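공유 14 · 댓글 6

선다사이드(Sundside) 공유 작업실 봄 정기 점검표
점검일: 2019년 5월 15일
점검 구역: 1층 전체, 2층 복도와 창고

작년 점검표는 칸마다 "양호"라고만 적혀 있어서 읽는 데 30초면 충분했습니다. 올해는 의견란을 채워 봤습니다. 길어진 점은 미리 사과드립니다.

1. 출입구와 비상구
[적합] 정문 개폐
[부적합] 뒷문 앞 통로 폭
의견: 뒷문 앞에 Plistby 상자가 쌓여 있습니다. 2월 점검 때도 있었고, 그때 받은 답은 "곧 치웁니다"였습니다. 상자 위에 화분이 하나 올라간 걸 보면 정착할 생각인 듯합니다. 통로는 600mm만 남았고, 저는 옆으로 걸어서 통과했습니다.

2. 소화기
[적합] 압력계 바늘 위치
[보완] 표지판
의견: 창고 소화기는 표지판이 달력에 가려져 있습니다. 달력은 재작년 것입니다. 떼어도 아쉬워할 분이 없을 것 같습니다.

3. 전기
[부적합] 멀티탭 연결
의견: 113번 콘센트에 멀티탭이 꽂혀 있고, 그 멀티탭에 또 멀티탭이 꽂혀 있습니다. 끝까지 따라가 보니 전기 주전자였습니다. 주전자는 벽 콘센트에 바로 꽂아 주세요. 분전반 문은 잘 닫히지만 차단기 이름표 두 개가 "기타"와 "기타 2"입니다.

4. 벽면 부착물과 수납
[적합] 벽걸이 수납
[보완] 천 마감재 방염 확인
의견: 벽에 거는 물건은 고정 상태와 돌출 여부를 함께 봅니다. 천을 댄 벽은 방염 성적서가 있어야 하는데, 서류철에는 Plolitthorpe 원단 견적서만 네 장 들어 있었습니다. 견적서는 불에 잘 탑니다.

크림색과 황갈색, 자주색, 청록색 무늬 천을 댄 벽 안쪽에는 칸이 나뉜 흰 철망 바구니가 걸려 있고, 골조는 알루미늄입니다.
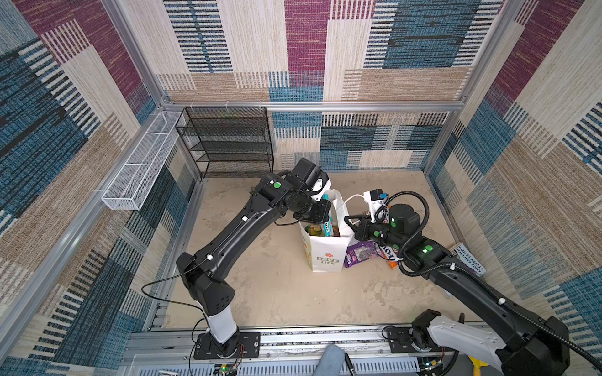 5. 사다리와 선반
[적합] 사다리 미끄럼 방지 고무
[부적합] 2층 창고 선반 맨 윗단
의견: 높이 198cm 선반 맨 위에 제일 무거운 페인트 통이 있습니다. 올리신 분의 체력에는 경의를 표하지만 맨 아랫단으로 내려 주세요. 벽 고정 나사도 하나 빠져 있습니다.

6. 구급함
[보완] 내용물
의견: 반창고는 넉넉합니다. 소독약은 유효기간이 지났고, 가위 자리에는 병따개가 들어 있습니다.

7. 환기와 청소
[적합] 환풍기 작동
의견: Chiang 환풍기는 소리가 우렁차서 따로 켜 볼 필요가 없었습니다. 필터는 청소해 주세요. 원래 색은 흰색이라고 설명서에 나와 있습니다.

조치 순서: 뒷문 통로, 멀티탭, 선반은 오늘 안으로. 방염 성적서는 원단 업체에 다시 요청. 나머지는 다음 점검 전까지.
조치가 끝나면 해당 항목 옆에 날짜와 서명을 남겨 주세요. "했음"은 서명으로 치지 않습니다.

댓글 6개 · 공유하기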